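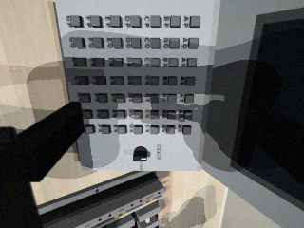
Pemitz launches Rurnareo handset with battery owners can change at home

Saturday release for mid-priced phone with spare battery in the box

Sat 25 January

Pemitz has today put its new mobile phone, the Rurnareo, on sale in the UK and Ireland. The phone has a back cover that comes off by hand and a battery that the owner can take out and replace without tools. A second battery is supplied in the box.

The Rurnareo is the first Pemitz handset sold directly to the public. The company has until now made phones for delivery firms, warehouses and ferry operators, where staff share handsets across shifts and swap batteries when they change over.

"Our trade customers kept asking if they could buy one for themselves or for their parents," said Innes Gunn, managing director of Pemitz. "We said no for a long time, because the work phones are thick and rather ugly. This one fits in a shirt pocket, and the battery still comes out."

The phone has 8 GB of memory and a slot for a memory card. It takes two SIM cards, and the card slot does not have to be given up to use the second SIM. There is a headphone socket on the top edge. The screen is flat and is held in place with screws, so that a repair shop can replace it without heating the glass.

Batteries and charging

Spare batteries cost £49 for a pair, or can be bought singly from Pemitz and from repair shops on its list. They are the same batteries used in the company's current work phones, and Pemitz says it will go on making them for eight years from today.

A separate desk charger, sold under the name Purkent, holds two batteries and charges them outside the phone. It uses the same USB-C cable as the handset. Each slot has its own light, which shows amber while charging and green when full. The Purkent will also take batteries from older Pemitz work phones, with the exception of the first model, whose battery is a different shape.

Remigiusz Nowakowski led the design of the battery compartment. "The hard part was the cover," he said. "People are used to covers that go loose after a year, or that need a fingernail. We made the clips thicker than on the work phones and put the notch at the bottom corner, where your thumb already is."

The phone keeps its clock and any open calls log when the battery is removed, but it does have to be restarted. Pemitz advises owners to switch the phone off before changing the battery. The cover has a rubber seal that protects against rain and splashes. The phone should not be put under water.

Software

The Rurnareo comes with a plain version of Android and a small number of Pemitz's own apps, all of which can be removed. One of them, Long, records how many times each battery has been charged and gives a warning when one of them is getting weak. Owners can give each battery a name so that they know which is which.

Long was written by Zixuan Jiang and Baoshan Han at the company's software office. Han said the app stores its records on the phone and does not need an account. "If you never open it, it just gets on with the job," he said.

Security updates will be issued every two months. An update due in October will add a setting that stops charging before the battery is full, for people who leave their phone plugged in overnight.

Repairs and spares

Screens, back covers, charging sockets and cameras will be sold as spare parts from the day of release. Repair guides are free to download from the Pemitz website, and printed copies can be ordered by post. Opening the phone does not affect the guarantee, provided that no parts have been damaged in doing so.

Levente Szalai, who runs customer service, said callers with a question about the new phone would be put through to the same team that looks after trade customers. Old batteries can be returned to Pemitz free of charge for recycling. A prepaid envelope is included with every spare.

The Rurnareo is available in dark green and grey. The Purkent charger is sold separately and is available in grey only.

Press enquiries and requests for review handsets should be sent to the Pemitz press office through the contact form on the company's website. Review handsets are lent with both batteries and a Purkent charger.

Ends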